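Meeting Notes > Lab Equipment > Grippers
Last updated: 27 February 2026
4 min read

GRIPPER COMPARISON, FOURTH MEETING
Held at Gistdale, upstairs room. Present: the bench group, the data group, one visitor from purchasing who stayed longer than expected.

1. Minutes of the last meeting

Approved after one correction. The Zemow fingers were recorded as "unbreakable." The word used at the meeting was "unbroken," and it is no longer accurate either.

2. Where the comparison stands

Two hand-held grippers are still in the running: the Zemow pair, with the stiff fingers, and the Qin pair, with the soft ones. The Wedus was dropped in October over its trigger, which the bench group described in terms the minutes do not need to preserve.

The target was 2,000 usable demonstrations per gripper. Zemow finished with 2,769 and Qin with 2,712. The data group asked why both numbers were so far past the target. The bench group replied that the target had been written on the whiteboard and the whiteboard had been wiped.

3. Grip results

Stiff fingers did better on pan handles, jar lids and anything with a flat side. Soft fingers did better on bottles and on food, where the stiff ones tend to leave a record of their visit. Neither pair is good at picking up a flat plate from a flat table. The bench group proposed plates with a taller rim. The data group felt this was fixing the wrong end of the problem. Left open.

Swapping fingers takes 20 minutes if the small hex key is in the drawer. Discussion of the hex key was limited to five minutes by prior agreement and ran to nine.

4. Cameras

The wide lens stays. There was a request to try the narrower one again, on the grounds that straight table edges are pleasant to look at. The data group pointed out that with the narrower lens the fingertips leave the picture when the gripper opens fully, and the markers go with them. Request withdrawn, with some grumbling about table edges.

Exposure is to be locked before each session. Automatic exposure was tried for a week and spent most of it reacting to the ceiling lights.

5. Controllers

Purchasing asked whether both arms could run from one controller. They can. They have. The second arm lagged behind the first by enough that a handover became more of a toss. Two controllers, then, and purchasing wrote something down.

6. Kitchen table task

The longest item, as usual. The bench group wants the cooking setup kept as the main test because it puts awkward things close together: a pan with a short handle, a layer of small beans, a jar standing right behind the rim. The data group agrees but would like the layout to stay put between sessions.
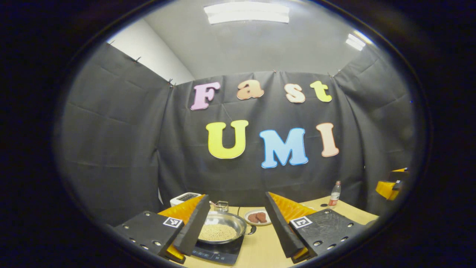

It was agreed that the cooktop position will be taped, and that the tape will be a color people can see. Beans are to be leveled before each run. A motion to score bean spills by weight was carried over the objection of the person who would be doing the weighing.

Both finger sets will run the same layout, same order of steps, same operators. Operators may state a preference afterward but not during, and not through the microphone.

7. Any other business

The visitor from purchasing asked which gripper we would buy if we had to choose today. Four answers were given by a group of three. Deferred to the next meeting.

Actions
- Bench group: tape the layout, find the second hex key, retire the cracked Zemow finger.
- Data group: write up the lag measurements for the single controller; put the target number somewhere other than the whiteboard.
- Purchasing: quote for spare soft pads from Qin, and for a kitchen scale.

Next meeting in the same room, after the first taped runs are in.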